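Jurnska Printed Tablecloth, Tree and Leaf 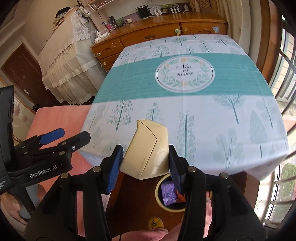 Page last changed: 29 November 2025, by Riet Leemans

The Jurnska is a white tablecloth with a printed pattern of trees and leaves in pale teal. A wide teal band runs across the middle. Centered on the band is a white round emblem with a green leaf wreath, small yellow flowers and the words "Now or never" in script.

The trees are not all the same shape. One is tall and narrow, like a fern, and there are larger, rounder leaves between them. The colors are light, and the cloth goes well with darker wood. The dresser behind the table in our photo has orange-brown drawers, and most people who ask about the cloth ask about the dresser too. We do not sell the dresser.

Sizes

The cloth comes in 3 sizes: small, medium and large. Measure the table top first, then add the drop you want on each side. A short drop is easier to live with if people sit at the table every day. On the large size the emblem is printed at the same scale as on the others, so there is more open pattern around it.

If you want the emblem in the center of the table, lay the band down first and pull the corners out from there. Fold lines from the package will show for the first few days — a warm iron on the back of the cloth takes care of most of them.

Care

Wipe up spills with a damp cloth. Machine wash cold with similar colors, no bleach. Do not tumble dry. Iron on the back only, and keep the iron off the emblem. Coffee and tomato sauce should be rinsed out the same day.

Stock and orders

The first run was 3,000 cloths and is nearly sold. Another 1,000 are due from Fokach in December, mostly in the medium size. The teal in the new run may be very slightly different, so order all your cloths together if you need them to match.

Cloths can be returned unwashed in the original package. For shop orders or questions about larger quantities, write to Milan Geerts at the Stikano sales desk and include the size and the number you need.

Contact | © Stikano | Back to top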